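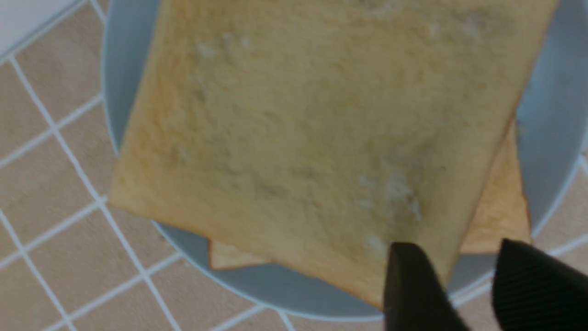
Working alongside a sandwich arm: tips from the bench

Last updated 2018-04-15

These notes come from the kitchen at Plondach, where we make sandwiches and cold plates for the offices upstairs and for two schools down the road. We went over to a part-automated line in February. The page started as a sheet taped to the fridge door and grew. If you work in a small kitchen that is getting an arm, some of it should save you time. If you only make packed lunches at home, the bread and spread sections will still be of use.

Bread

Buy one loaf and stick to it. A cook can pick up a thin slice or a thick slice without thinking, but an arm is set for a size and does badly when the size changes. We used to take whatever the baker had left. Now we order the same square tin loaf every day.

Do not use bread straight from the oven. It squashes and the slices hold the dent. Day-old bread handles best, both for the arm and for anyone cutting by hand.

Take the end slices out before loading. Keep them in a bag in the freezer for breadcrumbs.

If slices stick together in the stack, fan them with your thumb as you would a pack of cards. Do it once when you open the bag and once more at the rack.

Spreads

Soft spread goes right to the edges and holds the two slices together. Cold spread tears the crumb and leaves lumps, and then the top slice slides. Take the tub out of the fridge half an hour before you start and put back what you don't need.

Go thin. With a thick layer of anything slippery (mayonnaise is the worst) the lid moves as soon as it is pressed. Put the wet filling in the middle and leave a finger's width dry all round.

Tomatoes should be sliced and left on kitchen paper for ten minutes. The same goes for cucumber.

Plates and worktop

Use a matt plate if you have the choice. Shiny ones gave us trouble under the strip lights and we sent a whole box back. A low rim is better than a high one, for the arm and for wiping.

On a tiled top, the grout is where the grease goes. Bicarbonate of soda mixed to a paste with a little water, left for five minutes and scrubbed with an old nail brush, brings it up well. Rinse twice. Do this at the end of the shift when the arm is switched off and parked.

Mark the plate position with a small piece of tape. Replace the tape every day, as it lifts when it gets damp.

Straightening up

Two slices will not always land square. We have a rule that a sandwich a little out of line goes through and the person at the end nudges it before it is cut. Stopping the line for every crooked lid took longer than fixing them. Mostafa Bensaid, who does most of the finishing, uses the flat of a clean palette knife along one side and then the next. Don't push down on the top or you'll force the filling out.

Cut after straightening, with a bread knife, and let the knife do the work. Wipe the blade between fillings.

Cleaning the fingers

Wipe the fingers at every change of filling, and wash them properly at the end. Ribbed ones hold crumbs in the grooves. A soft toothbrush and warm soapy water will shift them. Dry with paper, as cloths leave fluff.

Keep a separate set for egg and for fish. Ours live in labelled tubs on the shelf above the sink. Swapping takes two people to begin with and one person after a few days' practice.

What changed for us

Before February we turned out 102 rounds on a normal morning with four people at the bench. We now do 168, with 3 people on the line and the fourth on salads and hot food. No one lost hours, though we did ask about that before it came in, and I would suggest you do the same and get the answer in writing.

The start is earlier. Loading has to be done before the arm runs, so one person comes in at half past five, and we take turns. That was the part people minded most. Ziad Abu Hammour drew up the rota so that the early start never falls to the same person two days running, and it has settled down.

The work is easier on the wrists and harder on the feet. You spread less and stand still more. Ask for a mat. Swap places every hour – loader to finisher, finisher to packer – and write the swap times on the board, or it gets forgotten when things are busy.

It is also quieter in terms of talk. We used to chat across the bench all morning. With everyone facing the same way that dropped off, so we moved the tea break forward and take it together.

Keep making some by hand. We do the special orders that way, nearly 100 a week, and it means new starters learn what a good sandwich feels like before they are put on the line. It also means there is a plan when the arm is down. Keep the spreading knives where you can reach them.

Next page: keeping salad leaves crisp overnight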